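### 3.2 Containers and sorting surfaces

The second part of the study looked at where small household items end up when there is no fixed place for them. In the homes we visited in September, lids, tissue packs and small boxes were the items most often found away from the cupboard or shelf they belonged to. Royer calls these "drifting goods" in his earlier work on the Levden apartments, and we keep the term here. A drifting item is usually light, fits in one hand, and is used in more than one room.

Participants were given an open plastic basin and asked to use it as a holding place during tidying. No instructions were given about what should go in it. Each session lasted 40 minutes and was carried out on the floor, on a mat with a printed ruler scale along one side. The scale let us note how far from the basin an item had been put down. Things placed on the mat beside the basin were coded as "near", and things resting on the bare floor as "outside".

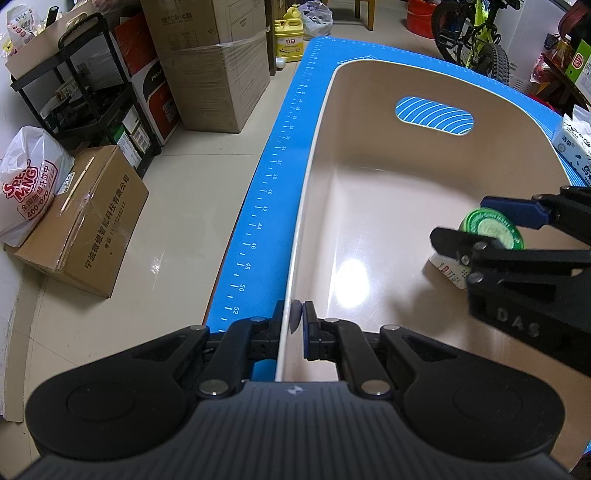 **Figure 4.** Beige basin on the measuring mat, with a round green lid held above a small white box. A pack of tissues is on the mat; a taped cardboard box and a printed plastic bag are at left.

The near and outside codes were applied by two readers working apart. Where they disagreed, the item was discussed and given a single code. Most disagreements concerned packaging - shipping cartons and carrier bags in particular - which some participants treated as things to be tidied and others as part of the background. We decided to code packaging only when a participant picked it up.

Lids raised a different problem. A lid without its container has no clear category, and participants in the Hevine group often moved the same lid several times before leaving it. Anatole Royer, who ran the pilot, had suggested that loose lids be removed from the item set for this reason. We kept them. In the 18 sessions coded so far, lids were handled more often than boxes of similar size, and the pauses before they were set down were longer.

The shape of the basin also mattered. A wide tub with a flat floor lets items lie side by side, so that a small box stays in view after other things are added. In the pilot we used a deeper bin made by Plarken, and several participants emptied it completely to find one item near the bottom. This did not happen with the shallower basins used in the main study. We return to the question of depth in Section 4.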